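Alfredo Padilla keeps the kettle on when he has company, and he had filled it twice before we even got around to the subject of caps. He runs Ambrosio, a small refill shop where people bring their own bottles for soap, lotion and laundry liquid, and over the years he has become a little obsessed with the part most of us toss in a drawer.

"Everybody wants to talk about the bottle," he told me, laughing. "The bottle's easy! It's the cap that goes missing, or gets gummy, or cracks in somebody's purse. I've got 764 of them in the back room right now, all washed and sorted, and I still can't always find the one I need."

His favorites are the plain frosted white ones, the kind with straight sides and a closed top that you can set upside down on the counter and use as a little cup.
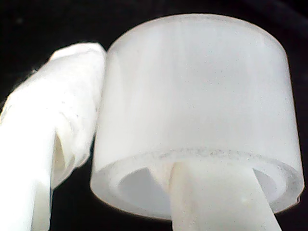
"You want to look at the rim first," he went on, pouring us both more tea. "Dust loves a rim. People wipe the top and the sides and they think they're done, and then you turn it over and there's that little ledge inside, and who knows what's living on there. I use an old soft toothbrush and warm water, and I go around at least 2 times. Then I run my thumb along the lip, because you'll feel a rough spot long before you see it."

He lets them air dry on a dish towel, open side down at first and then flipped over after lunch. A customer once talked him into trying a drying rack called the Gromier, and he gave it away by September.

"It was a very nice rack," he said kindly. "I just like my towel."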